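Chapter 4
Getting on the Road: How a Small Tour Comes Together

Everybody loves the show. Far fewer people get to see the weeks of phone calls, maps and van repairs behind it, and that's a shame, as I think it's the most exciting part of the music business to learn! In this chapter we follow one songwriter, Heriberto Valdovinos, as he books his first run of dates, from a listening room in Mullcombe to the old grain hall at Grendham. 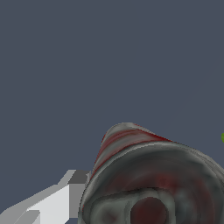

The first thing he needed was an anchor date. An anchor is the one show that pays well enough, or matters enough, to build the others around it. For Heriberto it was a July opening slot for the band Alhassan, in a theater with 709 seats — a huge jump from the rooms he knew, which held up to 50.
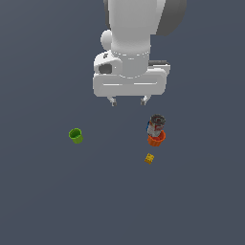
With the anchor in place, you can start routing, the craft of putting shows in an order that makes sense on a map. Short drives are your friend (so is sleep!). You'll also begin to think about what goes on stage, and even the look of it is a choice. A plain slate-gray background with one white shape coming down from the top can be striking, and a backdrop that simple folds up small enough for any van.

By the end of the chapter you'll be able to route a tour, read a basic contract and write a stage plot.

Key terms: anchor date, routing, guarantee, door split, stage plot

4.1 Finding the Anchor Date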